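Likau Table Sorting Notes

README, version of 20 December 2020
Maintained by Mohammed-Awal Ametepe

What is this

Likau is a small collection of written notes and pictures on how things are put into containers on a work table. It has 323 entries. Each entry is one short sorting task: which container was chosen, where it stood on the table, and what words a person used to tell another person what to do. I began it in June because I wanted to compare how people say "put it in", "put it on" and "put it beside" when the containers are of different size and colour.

The texts are in English. Nine entries have also a second version in simpler words, which Mavis wrote for younger readers.

What is in the folder

notes.txt has all the entries, one on each line, with a number at the start.
places.txt has the list of allowed words for places on the table.
pictures has the pictures. Not every entry has one, only 63 of them do.
old has the first wording of the entries that were changed later. Please do not mix them with the new ones.

The table and the containers

For all entries the position is given on the table top, and never by the walls or the door of the room. "Far" means the side away from the reader, "near" means the side close to the reader. Left and right are those of the reader also. In my first entries I used "top" and "bottom" for this, and Wumbei understood "top" as the upper surface of the table, so I have changed it everywhere.

The wood of the table is light, in strips of blond and pale brown. The orange plastic bin is on the left part, just inside the rail, and the small white container is at the far right corner, with something yellow in or on it. When the notes say "the bin", the orange one is meant. The white one is always "the container", even where the first speaker called it a cup or a pot.
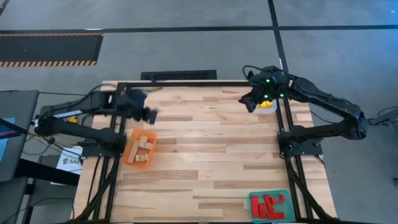
How the entries are written

Each entry has a container, a place and a sentence. One line looks so:

14 | bin | left | Put the yellow one in the bin, please.

The sentence is kept as the person said it, with small mistakes of grammar. I corrected only the spelling. If the person stopped and began again, only the second try is kept.

The words "in" and "on" were the most difficult part. A thing can rest on the edge of a container so that it is hard to say which word is right. In such a case the entry has "in/on" and it should stay like this. Please do not decide it from the picture if the picture does not show it clearly.

Known problems

Entry 100 is there two times with different sentences. Both are good, but the number must be repaired.
The word "tray" is still used in a few old entries for the bin.
Adon asked for the size of each container in centimetres. I have not measured them, so the notes say only "small" or nothing.
Colours are everyday colours. There is no difference made between orange and dark orange.

Changes and corrections

If you find a mistake, write the number of the entry and your correction in one line and send it to me. It is easier for me to receive many short messages than one long file. Names of those who help are added at the end of notes.txt, if they wish it.

You may use the notes for teaching and for study. If you change the sentences, please say so in your own README.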